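Visit to the Muncombe Household Skills Centre
Report to members of the Sangkhawat Domestic Services Association
November 28, 2018

Members of the Association visited the autumn open day of the Muncombe Household Skills Centre at the invitation of its director, Helju Sakalauskas. The Centre trains people for work in hotels, care homes and private households, and has been in its present building since October of last year. This report covers the table-care room, the linen store and the afternoon discussion.

Table-care room, morning session 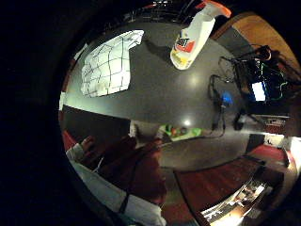
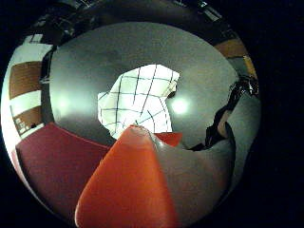

Our main interest in the table-care room was the teaching of surface work, which our own program at Stindness treats in a single afternoon and which Muncombe spreads over several weeks. The instructor, Prasert Kaewkla, begins with the cloth. Trainees learn to fold it, turn it to a clean face and refold it before they are given anything to spray. The checked cloth on the large grey tabletop is well suited to this kind of teaching, as the dark lines on white bend wherever the fabric is folded or rumpled, and a learner can read the state of the cloth without lifting it. Mr. Kaewkla told us that he had tried plain white cloths in earlier courses and found that trainees lost track of which face they had already used.

The grey top also drew comment from our group. A surface that reflects the ceiling lights is demanding to clean, and the Centre considers this an advantage. Trainees are taught to bend down and look along the table toward a light before they declare it finished, and to check again from the opposite side. The spray bottle with the orange trigger stood upright on the table, in keeping with the house rule that bottles are set down standing and never laid on their sides. Product is applied to the cloth and not to the table. Our delegates were divided on this last point, as several of our member firms still teach the reverse for larger surfaces.

Small items receive a lesson of their own. They are moved to one end of the table, the cleared part is wiped, and they are then brought back to where they were found. Mr. Kaewkla places considerable weight on this final step. In his experience, complaints from households concern a misplaced object far more often than a missed mark.

Linen store

The second part of the tour was led by Auður Vigfúsdóttir, who manages the linen store on the lower floor. The store holds 4000 pieces, of which 1293 are cleaning cloths. Every piece is entered in a ledger when it arrives and struck out when it is retired. Cloths are retired after 100 washes, whatever their appearance, and are then cut down for use in the workshop. Ms. Vigfúsdóttir keeps the ledger by hand. She explained that a computer record is planned but that she will continue the paper one alongside it for at least the first year.

Shelving in the store was supplied by Ritier and can be adjusted without tools. We noted that the upper shelves are out of reach for many staff, and that only one step stool was available. The Centre accepted this comment and has undertaken to order a second.

Afternoon discussion

Ekkachai Hemmin chaired the discussion, which ran somewhat past its scheduled time. Three matters were raised by our side.

The first was assessment. Muncombe does not set a written test for surface work. Trainees are observed on 3 separate occasions by two instructors, who compare notes afterward. Wiroj Phromma, speaking for the Association, asked how disagreements between instructors are settled, and was told that the trainee is observed a further time by Ms. Sakalauskas herself.

The second was the cost of laundering, which the Centre carries entirely from its course fees. Our members use outside laundries, and a direct comparison was not possible on the day. Figures will be exchanged by mail.

The third was the possibility of trainee exchanges between Muncombe and Stindness. Both parties were in favour — subject to insurance and travel arrangements — and a draft agreement will be circulated before the next general meeting.

The Association thanks Ms. Sakalauskas and her staff for their hospitality and for the lunch provided. Members wishing to receive the Centre's course outline should apply in writing to Mr. Phromma at the Association's office.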